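Lukáč takes Vorndale council seat by 50 votes

December 18, 2019

Well, we have a winner in the Vorndale special election, and I owe my brother-in-law lunch. Štefánia Lukáč beat Paora Sutcliffe by 50 votes last night to take the Ward Nine seat on the county council, the one that's been sitting empty since October, when Annick Tremblay stepped down to run the regional water board.

I had Sutcliffe winning this. I said so in this space, twice, and I said it again at the diner on Monday with my mouth full. Tremblay held that seat for eight years and never had to sweat an election night, and Sutcliffe was her pick -- she walked the streets with him, she recorded the phone message that woke up half of Ross one Saturday morning, she stood next to him at every pancake breakfast. If you'd asked me a month ago I would have told you the whole thing was a formality.

And then the Josent bridge came up, and that was pretty much all anyone wanted to talk about. 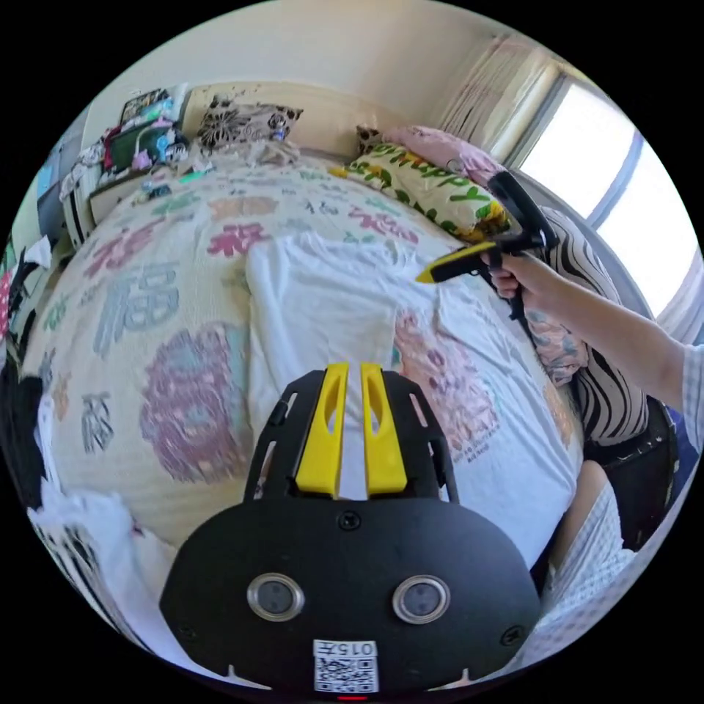 A cream-colored quilt printed with characters and flowers.

If you don't live out that way, the quick version is that the county wants to close the old bridge at Josent to trucks and send them around through Ross, right down Mill Street past the grade school. Sutcliffe was for it, with what he called reasonable limits on hours. Lukáč was against it from day one and put it on her yard signs, which just said NO TRUCKS ON MILL in green letters with her name so small underneath that my neighbor thought it was a petition. It may have been the smartest thing either campaign did.

I went over to the fire hall in Ross before the polls closed at 8, and there was still a line out past the soda machine. For a special election! In December! It was sleeting, too, and people were standing there with their hoods up, complaining about the county in the friendliest way. I talked to a woman who had driven back from her sister's place two hours away and was planning to turn right around afterward. She wouldn't tell me who she voted for but she had plenty to say about trucks.

The early returns from the Vorndale side had Sutcliffe comfortably in front, and the mood at his party in the back room of the bowling alley was loud. Somebody had already cut the cake. Then Ross reported, and you could see people looking at their phones and then looking at each other, and the room got a lot quieter apart from the bowling.

Sutcliffe came out close to midnight and was gracious about it. "I called Štefánia and told her she earned it," he said. "I'd like to see the last of the mail ballots, but I'm not going to sit here and tell you I won." He thanked Tremblay, who was standing by the shoe counter and didn't want to talk to me (she did wave).

Over at the Lukáč house, where I got in just in time for the last of the stuffed peppers, the new council member was in her socks on the kitchen floor trying to get a phone charger out from behind the stove. She teaches night classes in bookkeeping and had never run for anything before this. "I kept telling people I'd be happy to lose by a little," she said. "I had a speech for that one. I don't have one for this."
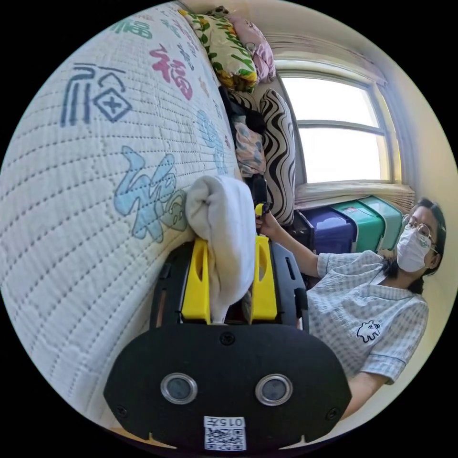 So what happens now

The county clerk, Magdalini Zervas, told me this morning that there are still mail ballots to go through, the ones that were postmarked on time and haven't shown up yet. She doesn't expect enough of them to change anything, but she was careful to say that she isn't calling the race and that calling races is my department. (Fair.) Either campaign can ask for a recount once the result is certified. Sutcliffe's people say they haven't decided and want to sleep on it first, and after the night they had I can't blame them.

If it all holds up, Lukáč will be sworn in at the first meeting in January, and the bridge is on the agenda for that very night. That's going to be some first day at work. The council has been split down the middle on the truck route, with the vote put off again and again while the seat was open, so she could well be the one who settles it.

Shabani Gachanja, the council president, is on the other side of the question from her and has been for as long as I've been covering it. He was cheerful enough when I caught him on his way into the courthouse. "She ran on one thing and she ran on it well," he told me. "Now she gets the rest of the budget too. I hope she likes culverts." He said he'd still like the vote to happen in January and he isn't planning to move it.

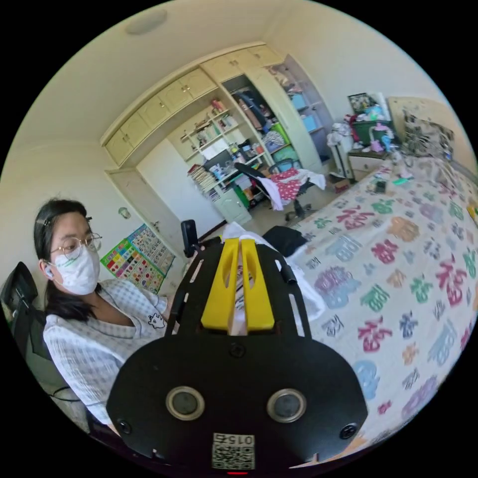
A woman in round glasses and a face mask, with a picture poster on the wall behind her.

One more thing, and it's a small one. The Pustow precinct, which is mostly the trailer park and the road up to the quarry, almost didn't open on time yesterday. The key to the grange hall was in the wrong truck, and poll workers stood outside until somebody's cousin came with the spare. Zervas says voting started late there but that everyone who was waiting got in, and she extended the closing time to make up for it. Neither campaign has complained. Lukáč won Pustow, for what it's worth, and I hadn't seen that coming either.

The official count will be read out at the clerk's office on Friday afternoon, and it's open to the public if you like that kind of thing. I do, so I'll be there. The canvass starts at 8 sharp that morning, and the parking lot on the courthouse side is torn up for the new drain, so use the one behind the library.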